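Petchrat Pantry Baskets: Frequently Asked Questions 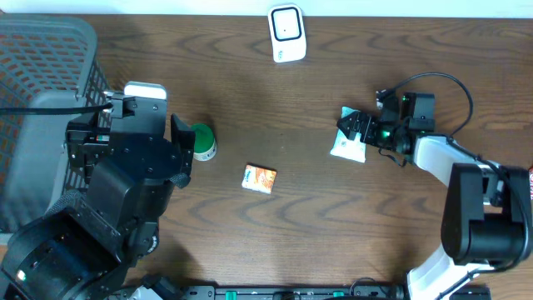
Grey basket, green-lidded container and a small orange and white box on a dark wooden table.

Jirayu Wongsuwan answers the questions that customers send in most often about sorting dry goods into baskets at home. Last updated 2026-06-09.

What is a pantry basket for?

Small packets and tubs get lost on a deep shelf. A basket keeps them together so you can lift the lot out, find what you want and put it back. It suits things like stock cubes, tea, spices, baking powder and packet sauces. Tins and glass bottles are better left on the shelf.

Why do you recommend plastic?

It can be rinsed under the tap and it doesn't shed bits into the food cupboard. Wicker looks nice but flour gets into it and stays there.

Should the sides be open or solid?

Open sides let you see a little of what is inside, and crumbs drop through. Solid sides are better for sachets thin enough to poke out of the holes. If you already own an open one, a sheet of card in the bottom does the same job.

What size should I buy?

Measure the shelf first, from front to back, with the door closed. Our medium basket, the Rumano, is 238 mm wide and fits most kitchen wall cupboards. The large one, the Cerkine, needs a base cupboard at least 600 mm wide if you want two side by side.

Where do I start?

Clear a table and put everything from one shelf on it. Stand tubs upright and lay boxes flat with the name facing up. Check dates before anything goes into the basket. One shelf takes some 17 minutes if you don't stop to read recipes on the packets.

Do I do the whole kitchen at once?

You can, but most people who write to us have run out of table by the third shelf. One shelf a day is fine.

What goes in first?

Boxes first, on their long edge, along the back. Round tubs go in front of them with the lids up. Put the tub you use most in a front corner. Loose sachets go in last, in a mug or a cut-down carton.

Can I keep food in its original box?

Yes, if the box is clean and closes properly. The cooking instructions and the date are on it. Once a box is torn, move the contents into a tub with a lid and cut out the panel with the date to keep with it.

Do lid colours matter?

Only if you want them to. Some households keep green for herbs and red for anything hot. Write the contents on the lid as well. A strip of masking tape will do.

How many baskets do I need?

Seven is the most we have ever suggested for one kitchen, and that was for a family of six. Start with two.

How do I clean the basket?

Empty it, shake it over the bin and wash it in warm water with washing-up liquid. An old toothbrush gets into the holes and under the rim. Let it dry fully before refilling. The Rumano can go on the top rack of a dishwasher. The Cerkine is too tall for most machines.

Will it mark my table?

The base is smooth, but grit caught underneath can scratch a varnished or stained wooden top. Wipe the base before you set it down, and lift it instead of dragging it.

Can I return a basket I have used?

Unused baskets can be returned at any Joltwood shop with the receipt. Used ones can only be exchanged if the rim or base has split. The basket prices were last changed in January and are the same in the shops and online.

Do you sell the tubs separately?

Yes, singly or in sets, with or without lids. Spare lids are kept behind the counter, so please ask.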